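How to Sort a Junk Drawer (and Keep It Sorted)
By Matilde Neves 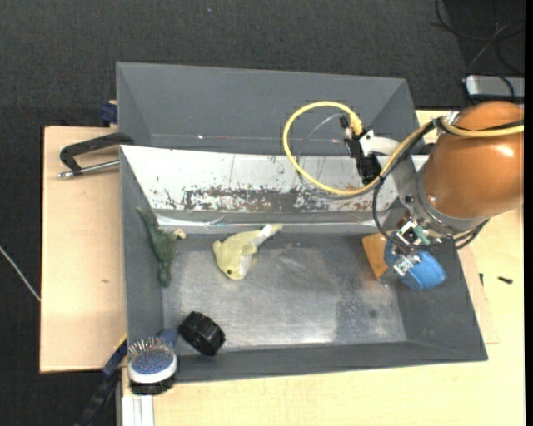
4 min read

I love a junk drawer. Every home I've lived in has had one, and every one has turned up something I'd given up on: a spare key, a foreign coin, the little hex wrench for the bed. So I'm not going to tell you to get rid of yours. What I want is for you to be able to open it and find the tape!

Set aside an hour with some music on. You'll need a damp cloth, a trash bag, a few small containers and a clear table.

Step 1: Take everything out

All of it, even the stuff stuck in the back corners. Pull the drawer out of the cabinet if it comes out easily and tip it gently onto an old towel, so nothing rolls away or scratches the table. Then wipe the drawer down and let it dry while you sort.

Step 2: Make four piles

Use it, move it, give it away, toss it. Go fast. If you find yourself holding one thing for longer than a few seconds, put it to the side and come back at the end. My last sort was 185 items, and I only got stuck on a handful (mostly cables - it's always cables).

Batteries don't go in the trash bag. Put a piece of tape over the ends and keep them in a jar until you can drop them off. Old medicine should be taken to a pharmacy that accepts it.

Step 3: Group what's left

Look at the "use it" pile and see what wants to be together. Mine came out as writing things, sticky things, fasteners, and tools small enough to fit in a palm. Yours may be birthday candles and dog tags, and that's great. Let the pile decide before you think about containers.

Step 4: Divide the drawer

Measure the inside of the drawer first, including the height. I once skipped the height and had a drawer that wouldn't close for a week. Then try a layout with whatever you have around: jar lids, small boxes, the bottom half of a tea carton. Live with it for a few days before you buy anything.

One big section and one smaller one can be plenty. My friend Lesego has a single divider across hers, long things behind and everything else in front, and she finds the scissors faster than I do. If your containers slide, a dab of poster putty under each corner holds them beautifully.

Step 5: Put it back in order of use

Whatever you grab every day goes at the front. Spare fuses and picture hooks can live at the back. Keep pointed things in a container of their own, with the points facing away from you.

Leave one section empty. I mean it! New bits will come into the house tomorrow, and they need somewhere to land.

Keeping it that way

When the empty section fills up, sort that section only. It takes me five minutes, usually with the kettle on. I do the whole drawer again every January, and I look forward to it more than I probably should.

Mystery keys get their own envelope with the date on it. If a year goes by and none of them has opened anything, out they go - after you've tried the shed one more time.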